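Sprechzettel Kostilo, Block 2: Wenn der Greifer nicht loslässt
Stand: Januar, Redezeit 5 Minuten

Einstieg ohne Begrüßung, gleich rein: Lauf 741 bei Trinari in Fetitz. Mein Lieblingsfehler bisher, wirklich!

Aufgabe kurz nennen: Stoff aufnehmen, anheben, ablegen, wieder von vorn. 1.955 Läufe insgesamt, und ausgerechnet der hier hat uns am meisten beigebracht. Öffnen-Befehl raus, Rückmeldung »offen« kommt, Arm fährt hoch, und der Stoff fährt mit. Die Kraftüberwachung schlägt erst nach fast 40 Zentimetern an. (Pause. Wirken lassen.)

Dann Folie: roter Stoff mit weichem Flor, dicke Falten, alles unscharf. Fragen: Wo würdet ihr hier greifen?

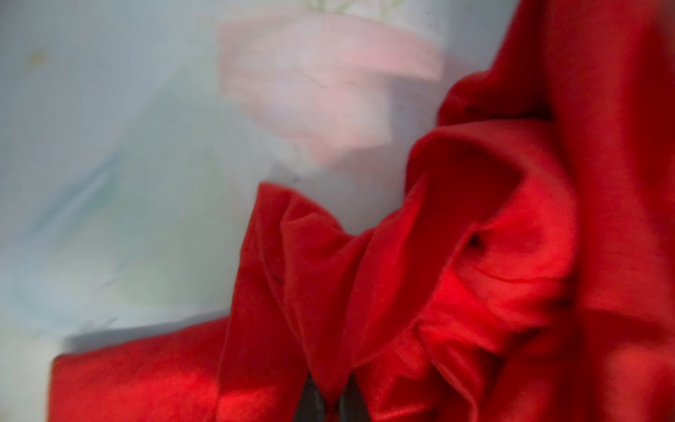
Rampersad hat nach der Probe eingewandt, das sei gar kein Greiferfehler, die Steuerung habe schlicht dem Sollwert geglaubt und »offen« gemeldet, bevor sich ein Finger bewegt habe. Stimmt! Genau so weitergeben, das ist der Kern vom Vortrag.

Also: Öffnung am Finger messen, erst dann Hub freigeben. Bis dahin langsam hochfahren, Grenzwert für die Kraft runter. Und der Not-Halt hängt bei uns jetzt in Griffweite, vorher musste man um den Tisch herum.

Falls Zeit bleibt: Kurve vom Kraftsensor zeigen, der Knick ist so schön. Sonst direkt zu den Fragen.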